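Hillside pool to close for repairs until August

The outdoor swimming pool in Hillside will stay closed for the first half of the summer, the town of Bostenville announced in June 2019. Swimmers who bought a season ticket can use the indoor pool in Nullby instead, without paying more.

The problem is in the old pipes under the changing rooms. Workers found a leak there in spring, when they filled the pool for the new season. At first the town hoped for a small repair, but the firm Pavlović looked at the pipes and advised to change the whole line. The floor of the showers must be opened for this, and the tiles will be laid new afterwards.

"We know that families are disappointed, and we are too," said Peninah Kashindye, who manages both pools. "But if we only close the hole, we will have the next one in a year."

The work will cost 3,699 euros for the pipes alone. The price of the new floor is not yet known. The town has put aside money for it, and the entrance fee in Hillside will not go up this year.

Visitors in Nullby should bring their own towel, as the hire service exists only in Hillside.
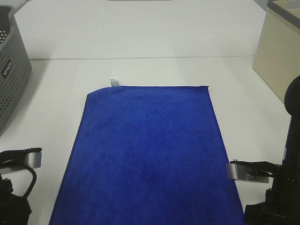

A blue microfibre towel with its care label.

The indoor pool is smaller than the outdoor one and has only 5 lanes. One of them will be kept free for children's lessons in the mornings. Around 800 people hold a season ticket for Hillside, and the town asks those who can choose their time to come after lunch, when it is more quiet. The bus from Hillside stops directly at the door - the last one back leaves shortly after closing time.

The swimming club will also move its training to Nullby. Its summer race is now planned for the end of August, in the repaired pool, if the work goes well. The club has already written to the parents with the new training hours, and the same list hangs at the entrance of both pools.
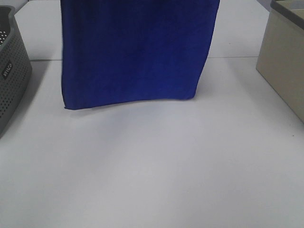

Can I get my money back if I do not want to swim in Nullby?

You can return your season ticket at the town office in Bostenville until the pool in Hillside opens again. Bring the ticket and your bank details, and the full price will be paid to your account.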